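Write the bench rules down first
Elikem Frimpong, May 18, 2023

I love a written rule. Give me one page taped up next to a robot cell and I'm happy for the afternoon! At Lerneck we got ours down to 7 lines in March, and I think every small shop with arms working over a table should try it.

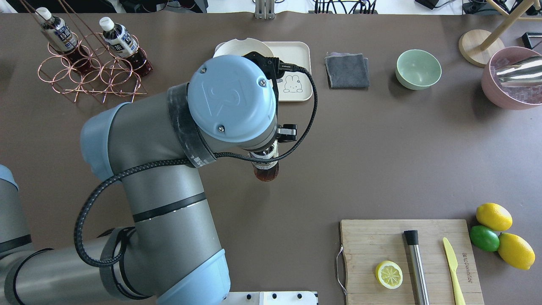 The big standards are good and you should read them, but they were never going to tell you where your tools go between runs. That part is yours. Our first line is that every object has a home and goes back to it before anyone presses start. It sounds fussy. It has saved us more arguing than any software update, and Lisa, who fought me on it, now enforces it harder than I do.
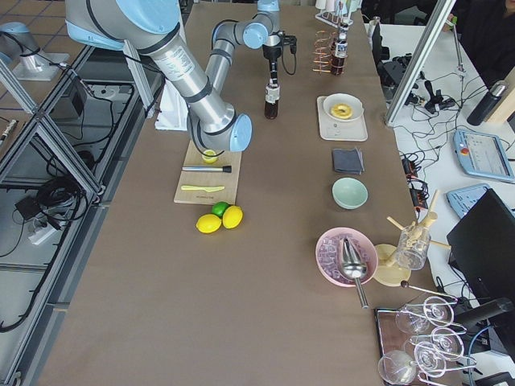

Line three covers shared reach, and I'd put it in any rulebook. If two arms can get to the same spot, the page has to say which one yields. Write it about places people can point at. With one arm hanging right over a cutting board and another holding a bottle farther up the table, "the board belongs to the near arm" is a rule a new hire can check by looking. "Maintain separation" is a wish.
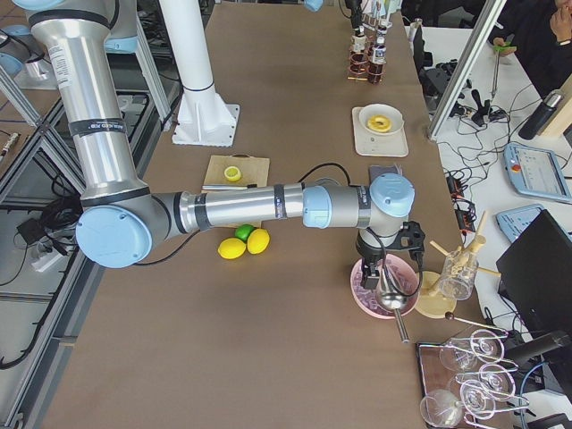 Then there's the stop button. Stüber wants it tested monthly, I want it tested every morning, and I will keep saying so at Redden meetings until I win. It takes 29 seconds. Do it, initial the sheet, and get on with the fun part.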